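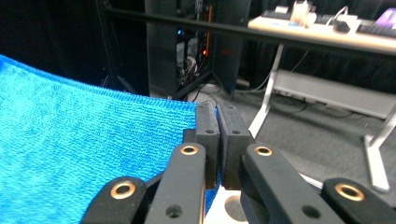 How to Pick Up a Towel (If You Have Only Two Fingers)

At the Besbridge open day, visitors got to try the gripper. It has two black fingers, and a blue towel is harder work for them than you'd think. A towel bends, flops and never keeps the same shape for long.

Kelly Dantas let 29 children have a go. "Squeeze, then lift," she told them – good advice, mostly ignored.

Your turn: pick up a sock using one finger and your thumb. Now fold it. Still easy? Try it in mittens.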